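Walking the long way with Charmaine Fourie

By Farzana Ranasinghe

Charmaine Fourie had told me to wear flat shoes and to have something to eat first, and I am glad I listened to her on both counts. We met on a Sunday at the Carkholm end of the plaza, under a sky so blue it looked as if somebody had ironed it, and we did not sit down until well past lunch.
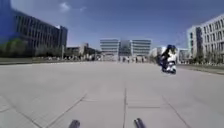
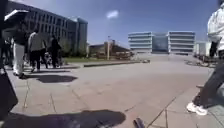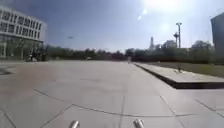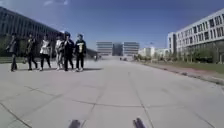 Blue sky and pale paving across the plaza at Carkholm.

Charmaine spent 18 years looking after paving for a living, first for a small firm called Triltport and then on her own account, and she now leads walks for anyone who would like to know more about the ground they are standing on. I had come expecting an hour on the history of the place (I had even written out a list of questions, bless me) and within five minutes she had me crouching down with my cheek practically on the slabs.

"People look up when they come here," she said. "Of course they do, there's all that sky. But get your eye down low and it's a different place altogether. The lines all start running away from you."

She is quite right. The ground is pale, somewhere between grey and beige depending on how the sun catches it, and it is divided by thin dark joints. Some go straight off towards the buildings and some cut away at a slant, and once you have noticed the slanted ones it is very hard to stop following them with your feet. I asked her whether there was a reason for the angles and she laughed for quite some time.

"I've been asked that by schoolchildren, by a wedding party and by a man delivering a fridge! I think whoever drew it simply liked them. I do too. A big square of plain slabs makes you feel you're being marched somewhere. Put a few diagonals in and you wander."

Wandering was certainly what we did. Charmaine does not lead a walk so much as drift, with a bag over one shoulder and a flask in it, and she stops whenever something takes her fancy. She likes the long strip of grass with its low dark edging, and the trees and shrubs behind it. She likes the big white building with its rows of dark windows, which she calls the ice cream block. She is less fond of the taller offices, though she allows that they give you something to walk towards.

What she likes most, though, is the people. When she was working she would often arrive before seven in the morning, and she got into the habit of watching how they crossed.

"You can tell who's in a group from ever so far off," she said. "They spread out sideways. On an ordinary pavement you have to go two by two, don't you, or somebody ends up in the gutter. Give them a space this size and they all come out in a line, like ducks that have changed their minds. My mother used to say you should always have enough room to walk next to the person you're talking to, and there isn't much of that about."

I said that I had noticed the scooters, too, and wondered whether she minded them. She thought about it while she poured the tea.

"I used to. I was quite fierce. But they lean so beautifully when they turn! And there's such a lot of room, you see them coming. What I'd ask is that they go a bit gently near the benches, that's all, and most of them do."

Her own introduction to the place came by way of a job nobody else at Triltport wanted, which was to walk the entire surface with a clipboard and mark down every slab that rocked. She found 15 of them in the first week. She still has the sheet, folded into the back of a cookery book, and she can still take you to the spot where the worst one was. (We went. It is perfectly firm now, and we both stood on it, solemnly, and shifted our weight from side to side.)

"It's a funny sort of thing to be proud of, a floor," she told me. "When it's right, you don't give it a thought. You just get where you're going. I'd come home and my husband would say, how was your day, and I'd say, it was flat."

After that she took me through smudges. I had not realised that smudges were a subject. Pale concrete shows everything, in her view, and the worst thing you can do is scrub at one patch, as then you have a clean patch that looks far worse than the mark did. She would sooner leave it alone and let the feet even it out. She feels much the same about her kitchen floor, apparently, and I have taken this advice home with me.

The walks began in March, after a neighbour asked if she could tag along on one of Charmaine's strolls. The neighbour brought a cousin, the cousin put a notice up in the Zulu, the café where she works, and by the summer 130 people had been round. There is a little booklet now as well, called Previrik after the first street Charmaine ever worked on, and the printer ran off 285 copies. She carries a few in the bag with the flask and gives them away to anybody who looks interested, and to several people that morning who didn't.

I asked what she would change about the plaza if somebody handed it over to her. More shade, she said straight away. On a bright day there is a good deal of glare coming at you from above and a good deal more coming back up off the ground, and she has every sympathy with anyone who puts up an umbrella against it. A few more seats as well, with backs to them. "And a tap. I'd love a tap. You've no idea how thirsty it makes you, all this open space."

She wouldn't fill it in, though. She was very firm about that. Over the years she has heard talk of kiosks and planters and a fountain with lights, and every time she has gone along to say her piece.

"Leave it be. A child can run here in any direction you like. Where else can they do that?"

We finished the tea standing up. I had meant to be on the two o'clock bus and it was nearly three, and Charmaine walked me back to the stop by what she said was the quicker way, though we did turn off once so that she could show me a joint she thought had been done especially well.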